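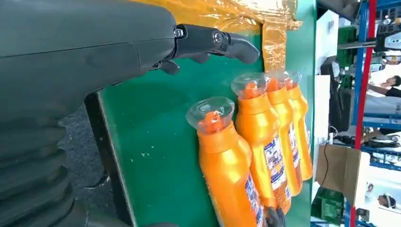

Week three on the hand, and the wrist finally holds its position when I cut and restore power. I moved the controller out of the forearm shell and onto the bench, so now there is room for the wiring. The test board stays the same for now: four orange bottles in a row with clear caps, and packing tape folded over the top edge. The extended finger is the one I care about, because its hooked tip is what has to get behind a loose edge of tape.

2/ Finger closing speed is down to 40 percent. At 70 it overshot every time and I had to re-zero the joint.

3/ The tip is on its third version. Chanida Petchrat at Susmont cut the curve a little deeper for me. Same screw, same hole spacing.

4/ Someone asked about the bellows over the arm. Yes, it rubs at full bend. Turning the clamp a quarter turn helped. I may still go one size up.

5/ Script is at build 3078. Most of the changes are limits so the thumb can't drive into the palm. Eifion Nicholas found that one in the log, thanks.

6/ Next is the force reading on the second finger. It drifts when the motor warms up and I don't have a fix yet. I'm at the shop until 5 if anyone wants to look at it with me. Bring a 2 mm hex key, ours is missing again.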